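Come and mend with us at Grirkovthorpe – people wanted for the February sessions

Hello! If you've got a pile of clothes at home that you keep meaning to do something about, and a few free mornings in February, I'd love to hear from you. I run Gelo, a small mending workshop above the old seed shop in Grirkovthorpe, and I'm looking for people to take part in a run of repair sessions we're calling Clultavon. (It was the name painted over the door when I got the keys and I liked it too much to waste it.)

You don't need to be able to sew. I mean that. I need people who can already sew too, mind you, but at least half the places are for complete beginners, and by beginner I mean someone who has never threaded a needle and would rather like to. If you can do a decent buttonhole with your eyes shut then please get in touch as well, I've got something slightly different in mind for you and there's more on that further down.

So what is it all for? I'm putting together a home mending guide, the sort of thing you can prop open against the kettle while you work. I've written most of it, 216 pages so far, and I've read it so many times that I can't see it any more. I need real people to sit down with a real garment, follow what I've written and tell me where they got stuck or cross. Last autumn I tried the chapter on jumpers out on a few neighbours and ended up rewriting nearly all of it! I had left out how to start off the yarn, which is a fairly big thing to leave out of a chapter on darning.

February is all about trousers. They are what people bring me most, by miles. I keep a notebook of everything that comes up the stairs and of the 362 repairs in it, 197 have been trousers – knees, hems, zips, crotch seams, and pockets, pockets, pockets. So that's where I want to put the effort.
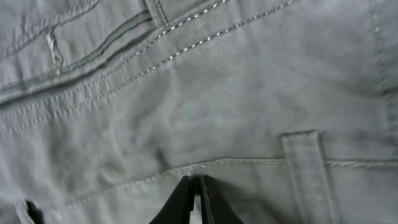

Back pockets get a chapter to themselves and it's the one I'm most nervous about. A patch pocket is easy enough, you can take the whole thing off and sew it back on again, but a welt pocket is a slit in the trousers themselves, so any repair has to be done in place and has to lie flat or you'll feel it every time you sit down. The ends are what I want you to look at before you pick up a needle. On grey twill like this there's a short pale bar tack across the end of the welt, very tight stitching, and it's the bit holding the corner together. I'll be teaching you to make one by hand, which is fiddly the first time and very satisfying by the third. We'll do twin rows of topstitching too, the kind that runs across a yoke seam, and when the thread is lighter than the cloth, as it is on these, every wobble shows. Wobbles are fine. I've got plenty of my own.

What you'd be doing

Each session runs from 10 in the morning until 1, with a proper stop for tea in the middle. You'd get a chapter, a table, good light and a pair of trousers, either your own or one from my box. For the first hour I'll keep quiet (this will be hard for me) and you'll work from the written instructions only. Scribble on them as much as you like. After tea we all talk about how it went, and then I'll come round and help with whatever has gone wrong, so you should go home with something wearable.

I'd like you to come to at least three sessions if you can. One is better than none though, so do still write if that's all you can manage.

What to bring

Trousers, ideally with something the matter with them! Cotton ones are easiest to learn on, twill or denim or anything with a bit of body. Please wash them first. Very stretchy leggings and anything waterproof I'd leave at home, they need different needles and they'll be getting their own month later in the year. Bring your reading glasses if you wear them, and a small pair of scissors if you have some you're fond of. Everything else is here: needles, pins, thimbles, chalk, irons, and a frankly silly amount of thread. I'll ask what colour your trousers are when you book so I can have a match ready. Grey is the awkward one, by the way. Put three greys next to each other under the window and one will look green and another one blue, so if yours are grey, send me a daylight photo or just tell me it's a greeny one.

What you'd get

A payment of £50 for each session you come to, paid by bank transfer at the end of the month. Your trousers, mended or well on the way. A printed copy of the guide when it's done, with your name in the back if you'd like it there and not if you wouldn't. Tea, toast and usually a cake of some kind. Tell me about allergies when you write.

If you already sew

I'm after a couple of steady hands to be table helpers. You'd get the same payment as everybody else, and your job would be to sit with the beginners and write down where they hesitate, without jumping in. It's harder than it sounds – I'm dreadful at it. Alterations experience would be lovely but years of doing the family's hems counts just as well. If you're left-handed I'd be particularly pleased to hear from you, as all my diagrams were drawn by a right-handed person (me) and I suspect some of them are nonsense the other way round.

Getting here

We're up one flight of stairs, with a handrail but no lift. I'm sorry about that. If stairs are a problem, Xenos, the café two doors along, has said we can use its back room for one morning, all on the flat, and I'll fix which morning once I know who needs it. The bus stops opposite. Parking is on the street and can be a squeeze before 11.

You need to be 18 or over. No upper limit whatsoever.

How to apply

Drop me a few lines through the contact form on the Gelo page, or push a note through the door if you're passing. Tell me how much sewing you've done (none is a perfectly good answer), which mornings are hopeless for you, and what's wrong with your trousers. No CV please! I'll reply to everyone before the end of January, and if February fills up I'll ask whether you'd like to be kept on the list for shirts.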